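Tamura Sim / Data Collection
Ticket: Episodes rejected in wall-following set, courtyard map
Opened by: Fumiko Nomura
Assigned to: Aoi Nagano
Component: recorder, depth labels
Priority: medium
Status: resolved
Opened: February 2021

Summary

Batch 4 of the courtyard map was submitted to Gelex for validation with 2,000 episodes. Gelex rejected 1,000 of them with "depth/color mismatch". The rejected episodes all start on the paved side of the concrete wall. Episodes from the other spawn zones pass. The same policy and the same recorder build were used for the whole batch.

Expected: color and depth written at the same simulation step, with one action per pair.
Result: depth leads color by one step in rejected episodes. Actions line up with depth.

Steps to reproduce

1. Load the courtyard map with the default daylight preset.
2. Set spawn zone to WALL_NEAR.
3. Record 20 episodes with the scripted wall follower.
4. Run the Gelex pair check on the output folder.

Fails every time on the collection machine. Does not fail on my desktop with the viewer window open.

Log excerpt

recorder: texture stream wait, step 0
recorder: color buffer not ready, retry
recorder: color buffer ready
recorder: depth buffer ready
pair check: FAIL, offset 1

Comment, Aoi Nagano

Reproduced headless. The offset is there from step 0 and stays constant until the episode ends, so no frames are being dropped in the middle. Please attach a color render from a failing spawn. I want to know how much of the view the wall takes up, and whether the close end is at full texture resolution when the first frame is written.

Comment, Fumiko Nomura

Color render from WALL_NEAR, wall on the right, dark brick building at the far end. The concrete grain gets larger and blurrier toward the right side.

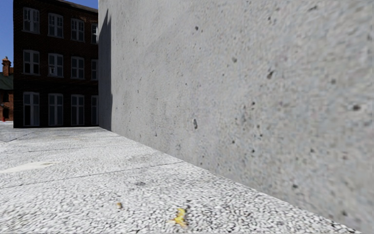 I moved the spawn point back from the wall and ran the set again. Failures dropped but did not go to zero. With the spawn facing away from the wall, all 20 episodes passed. Changing the sun angle had no effect. Neither did turning off shadows.

I also tried deleting the shader cache before each run. No difference, and it makes startup much slower, so I put it back.

Comment, Aoi Nagano

I can't judge texture resolution from blur in one render, so I logged the streaming state instead. At WALL_NEAR the concrete material requests its top mip level on the first step. The request blocks the color pass. The depth pass doesn't need the texture and goes ahead. The retry path in the recorder then fetches color again but keeps the step counter from depth, and every pair after that is shifted.

With the viewer open, the texture is already resident by the time recording starts. That accounts for the desktop result.

Two things to test:

a) Set preload_materials to true in the recorder config.
b) Apply the patch on branch recorder-step-lock, which holds the simulation until both buffers report the same step.

Test (a) alone first, then (b) alone.

Comment, Fumiko Nomura

Results, headless, WALL_NEAR, 20 episodes per run:

(a) preload only: pass
(b) step lock only: pass
both: pass

Memory use goes up with preload. On the Cloren map, which has more materials, preload ran out of memory before the first episode. Step lock ran there without trouble.

Comment, Aoi Nagano

Then step lock goes in as default and preload stays off. Merged. I also changed the retry path to abort the episode if the steps differ, so a bad pair can't get written without an error.

On the rejected episodes: do not shift the color stream to repair them. The first color frame is missing and the final depth frame has no partner. Trimming both ends would work for the pairs, but the episode length would no longer match the action file, and the Clodent loader checks that. Re-record.

Comment, Fumiko Nomura

All 1,000 re-recorded with the merged build and the original seeds. Gelex accepts the full batch. Old files moved to the quarantine folder and removed from the training manifest.

The July batches used the older recorder, before the retry path was added, and are not affected. I ran the pair check on them anyway and it passed.

Resolution: fixed in recorder, config unchanged.
Follow-up: add the pair check to the nightly job, owner Aoi Nagano.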